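Dimlow Guest House - Shared Washroom and Tea Counter
Monthly Inspection Checklist
Inspected by: Geetha Arumugam
Date: February 2, 2022
Marks used: OK / FIX / WATCH

1. Counter surface
Wiped down under everything, not only between things. OK
Comment: Lift the trays when you wipe. The ring left under the soap dish in September took two goes to get off.

2. Cups and mugs
No chips on rims, handles firm, stored in a basket and not straight on the counter. WATCH
Comment: Mugs go in the green basket with the holes in it. Anything with a metallic-looking rim stays out of the microwave, and the card on the microwave door needs to say so in bigger letters.
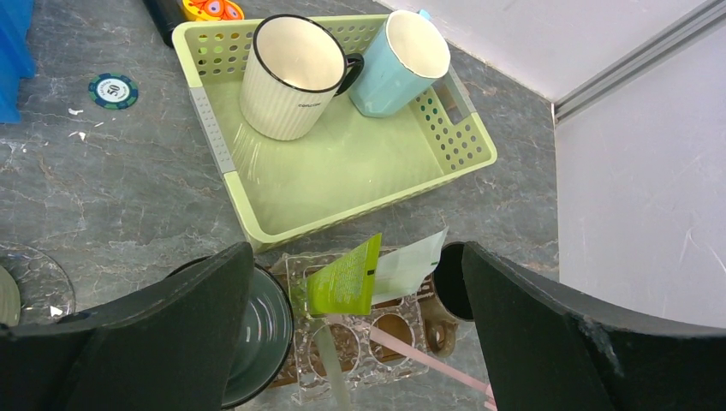

Comment, continued: Check rims with a fingertip, going all the way around. A chipped mug goes in the bin the same day, wrapped in newspaper. Please don't put it at the back of the shelf for someone else to find.

3. Glass and ceramics
Plates and bowls set back from the front of the counter. OK
Nothing stacked higher than 3. OK
Comment: Glass plates are hard to see on the gray marble pattern. Keep them flat and away from the corner by the door.

4. Tubes and small items
Caps closed, nothing leaking, no tubes past date. FIX
Comment: Two hand creams from the Wutora welcome packs were past date and have been thrown out. Tubes stay in the clear organizer. Take it out once a month and rinse the cups - the bottoms collect a film.

5. Toothbrush and toothpaste organizer
Compartments clean and dry before refilling. OK
Toothpaste kept in its own compartment. OK
Brushes not touching each other. FIX

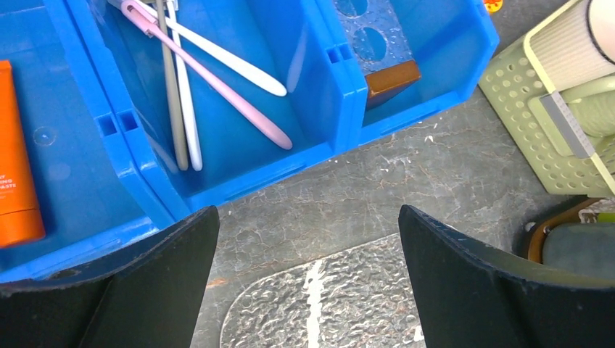

Comment: Brushes for guests should be laid side by side with all the heads at one end. When they cross over each other the bristles touch, and then we can't hand any of them out. Usha Suvarna has asked for wrapped ones from Poduval, 8 to a pack. Until they come, put a strip of clean paper between brushes.

6. Outlets and cords
Kettle cord clear of the sink. OK
Outlet covers tight. FIX
Comment: The left cover has a loose screw. Reported.

7. Floor and drain
Mat flat, no curled corners. WATCH
Drain running freely. OK
Comment: The mat is on its last month. Tusanis has the same size in stock.

8. Supplies
Hand soap, at least one 1000 ml refill on the shelf. OK
Paper towels. OK

Open items carried forward: 2 - outlet cover screw, microwave card.
Usha to sign off on item 5 once the wrapped brushes are in.
Next sheet goes in the same folder, behind this one.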